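Drelo Says Its Old Family Movies Are Coming Back. Which Ones, It Won't Say

Drelo, the small studio that turned out cheap and cheerful family pictures for much of the 1950s and '60s, says it will bring its back catalog to home viewers this fall in restored form. The company put out a short statement on the plan and a trailer that runs under a minute. Neither one names more than a handful of titles.

The number that everyone has picked up is 446. That is how many films and shorts Drelo says it has "identified for return." Read the wording again. Identified is a long way from scanned, cleaned up and ready to watch, and the statement gives no count for any of those. It does say that 50 titles will be on hand at launch and that others will follow "on a rolling basis," a phrase that has covered a lot of empty shelves over the years.

Fans of the studio have been here before. In April the company's present owner, Brarow, told a trade newsletter that the negatives were in "remarkable shape." A few years earlier, the same owner had blamed the poor condition of those same negatives when it called off a disc set that people had already paid for. The refunds took months. The two accounts don't sit well together, and the new statement mentions neither.

Then there is the matter of what counts as restored. The trailer leans hard on a side-by-side of "The Flendden Express," a 1958 comedy about two boys who hide a circus pony on a mail train. The left half is faded and scratched. The right half is bright, smooth and oddly waxy, with the older boy's freckles nearly gone. Viewers who own the old television tapes have already pointed out that the "before" half looks worse than their copies do. Brarow did not answer a question about which print was used for it.

The restoration work is being handled by Katayama, a lab better known for commercials and concert footage than for features. That need not be a bad sign. Concert film is hard to handle and the lab's work on it has been well liked. But a catalog of this size is a different kind of job, and the lab has not said how many people it has on it or how long each picture takes. At one feature a week, which would be quick, the first 50 would fill most of a year. The launch is meant to be this fall.

Some of the studio's best-loved pictures may not be part of it at all. The "Barn Door Gang" series, which ran to 8 films and made its child leads famous for a few summers, is missing from the trailer and from the statement. Rights to the songs in those films have been in dispute since before most of today's buyers were born. Asked whether the series was among the 446, a Brarow spokesperson said the company was "excited about the full breadth of the library." That was the whole reply.

Nor is there a word on what the surviving cast members will be paid, if they will be paid anything. Many of the child players were on flat weekly contracts, with no share in later sales. Other studios have made goodwill payments when old titles went back on the market – small ones, usually, and usually after someone complained in public.

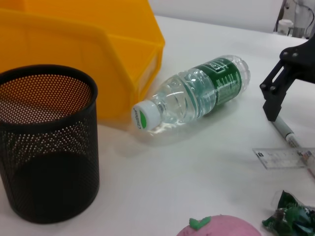 FLENDDEN, 2024-07-23 – The town that gave the pony comedy its name says it would like to host a first showing of the new version, and has offered the old Main Street theater for 2 nights. The theater has not run film in years and would need a rented digital projector. Town officials say they wrote to Brarow in the spring and got a form letter back thanking them for their interest in the brand.

The location crew spent less than a week in town in 1957, and most of what appears on screen as Flendden was shot on a lot. The depot in the closing chase is real, though, and still has its platform.

Brarow says prices and a full list of launch titles will be posted before preorders open. It has not set a date for preorders, but the sign-up page is already live, and it already asks for a card number.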